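Section 4. Leveling and Anchoring the Home

This section applies to single-section manufactured homes placed on a prepared lot in the Bultbridge community. It is to be used together with the Luven pier schedule supplied with the home. Where the schedule and this section differ, the schedule governs.

4.1 Before work begins

Confirm that the lot has been graded so that water drains away from all sides of the home. The residents' office must have issued a placement permit, and the permit must be posted at the lot entrance. Work may not start before 8 a.m.

CAUTION: Do not enter the space beneath the home while it is supported only by jacks. Safety cribbing must be in place on both main beams.

4.2 Setting the piers

1. Mark the pier locations on the ground from the schedule. The first pier on each beam is placed no farther from the end of the home than the schedule allows.
2. Remove grass, roots and loose soil at each location.
3. Set the footing pads level in both directions.
4. Stack the blocks with the open cells vertical. Place a cap on each pier.
5. Drive hardwood wedges in pairs from opposite sides until they are snug against the beam. Do not use a single wedge.

Note: Dostetti footing pads are marked on the upper face. Pads set upside down will be rejected at inspection.

4.3 Leveling

1. Place the water level reservoir near the center of the home, clear of the work area.
2. Take a reading at each pier and write it on the record sheet.
3. Raise the low side first. Lift in small steps, moving from one jack to the next along the beam.
4. Repeat the readings after all wedges are set.
5. Open and close every exterior door. A door that binds indicates that the beam nearby is still out of level.

4.4 Anchors and straps

1. Install ground anchors at the locations shown on the schedule, using the anchor type approved for the soil class on the permit.
2. Attach the straps to the beam with the Chaimongkol clamps provided. Tighten by hand, then with a wrench.
3. Check the tension of every strap again after 14 days.
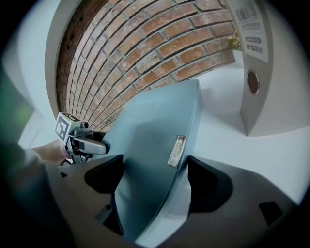 Identification of the home and its equipment must be completed before the final inspection is requested. Copy the serial number from the data plate of the home onto the record sheet, and do the same for the water heater and furnace. Lettering on a small metal plate may be too tiny to read when the plate is seen at an angle, as with the silver-edged one here, so each plate should be read from directly in front and under a work light. Do not paint over, remove or relocate any plate.

4.5 Closing the perimeter

Skirting may be fitted only after the anchors have been approved. Leave the access panel on the utility side unobstructed. Keep one copy of the record sheet with the owner's papers and deliver the other to the residents' office.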